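Laundry and Linen Working Group – Minutes, May
Manum House, ground floor meeting room, 2 pm
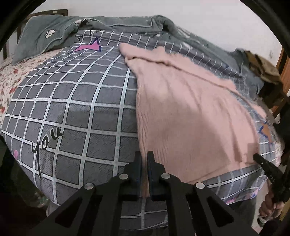 Item 3: pink knitted garment laid out on a gray checked bed cover.

Chair: Mahtab Esfahani
Attending: representatives of Manum House and Chala House. Apologies from Guvus.

1. Minutes of the last meeting
Agreed with one correction. Under item 5, "cold wash" should read "cool wash". Signed by the chair.

2. Matters arising
The shelf labels for the linen store at Chala have been printed but are not yet fixed. The replacement key for the drying room has been received and signed for.

3. Folding of knitwear
The group looked at the draft folding sheet for knitted items. The present sheet was written for shirts and assumes a table. Residents at Manum mostly fold on the bed, and the draft has been changed to suit.

It was agreed that the garment is to be spread on top of the bed cover before the first fold, with the long edges pulled straight. Rolled seams are to be opened by hand where they will lie open, and left alone where they will not. Knitwear is not to be held up by the shoulders or hung to dry.

Chala asked whether a plain cover should be specified. The chair noted that a pale garment shows clearly enough on the gray check, print included, and that covers are the residents' own choice. No change to the sheet.

There was discussion of whether to fold in halves or in thirds. Thirds gives a narrower stack but does not suit the deeper shelves at Chala. Agreed: thirds at Manum, halves at Chala, both to be shown on the sheet.

4. Bed covers
Printed covers are to be washed inside out at 20 degrees until the supplier, Sorkis, confirms the care label in writing. Pillowcases from the same set may go in the same load. Tumble drying is suspended for printed covers only.

5. Linen count
The count at Manum stands at 231 items, including towels. The figure for Guvus was not available. Items with worn hems are to be listed separately – they have been counted as sound up to now.

6. Any other business
Stacks on the upper shelves are to be kept to 4 knitted items. The lower shelves are not affected.

Actions
Folding sheet, version 2, to be issued: M. Esfahani
Care label query to Sorkis: Manum
Shelf labels to be fixed: Chala
Linen count to be sent in: Guvus

The meeting closed at 3.10 pm. Next meeting at Chala House, same time.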